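Garment flattening from hand-held gripper demos: does the two-stage labeling help?

Forum: Manipulation / Deformables
9 posts

tolliver_k
Posted 21st March
I've been reading the Skusia write-up on garment folding from hand-held gripper demonstrations. The short version of the result: they split each episode into a flattening part and a folding part, train one policy on both with a stage label, and success on long-sleeved tops goes from 54 percent to a number in the seventies. The training set is 2,675 episodes. The test is 135 trials on garments the policy never saw.

My question is whether the label does the work, or whether it's the extra cleanup they did when they added the label. They dropped a lot of episodes at the same time.

mquist
The label matters. Without it the policy sees a half-flat shirt and can't tell if it should pull the sleeve out or start folding it in. Those two moves start from almost the same pose. We had the same trouble with towels.

tolliver_k
Sure, but a history window would give you that too. They only ran single-step observations in the baseline.

bench_vise
Agree with tolliver. It's a weak baseline. Also the stage boundaries were marked by hand by two annotators, and the appendix says they disagreed on where flattening ends. If people can't agree, what is the model learning?

Rigoberto Mosquera
I worked on the Skorkau replication, so I can speak to some of this. We used our own homes and our own clothes and kept their label scheme. Boundaries are hard to mark on patterned fabric. On a plain shirt you can find the sleeve outline in a second. With a floral print on top of a printed blanket, you look for the cuff and then work back to the body. A typical one from the flattening stage, with the sleeves spread and a fold still raised near the underarm:

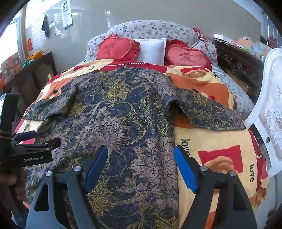
Does the stage label have to be given at test time?
The policy predicts it from the current camera view, and the label is only supplied during training.

mquist
Good, I had that wrong. I thought someone was flipping a switch.

bench_vise
So if the prediction is wrong, it folds a garment that still has a lump in it. How often?

Rigoberto Mosquera
It happens. In our failures the most common kind was an early switch. The policy called the garment flat when the body was flat but there was still a fold by the sleeve. We changed the rule so annotators mark the end of flattening only when both sleeve joints lie down – the original rule just says "mostly flat." That got rid of most of the annotator disagreement, and early switches went down. We have not run it with a history window, so tolliver's point stands. I'd like to see it too.

Busy backgrounds hurt less than I expected. We held out all the plain-sheet episodes in one run and all the patterned-bedding episodes in another. Training on patterned only and testing on plain was fine. The other direction was bad. If you have limited collection time, spend it on the messy rooms.

tolliver_k
That last part is more useful to me than the main result. Did you control for garment type in the held-out runs?

Rigoberto Mosquera
Only loosely. Tops and dresses in both, no pants. I wouldn't lean on the exact gap.

jinx_relay
The Jinduvow people tried stage labels with 4 stages and it came out worse than no labels at all. I think two is about the limit unless you have a lot more data. More boundaries, more places to be wrong.

bench_vise
They also had a third of the episodes, so I don't know what that tells you.

jinx_relay
Fair. The Ambrosio code takes any number of stages if someone wants to run it properly. You set it in the config and relabel. The relabeling is the slow part.

tolliver_k
I'll try the history window with no labels on the public split first. Same cleanup list, so at least that part is fixed. Will post numbers when I have them, probably not before November given the queue for our arm.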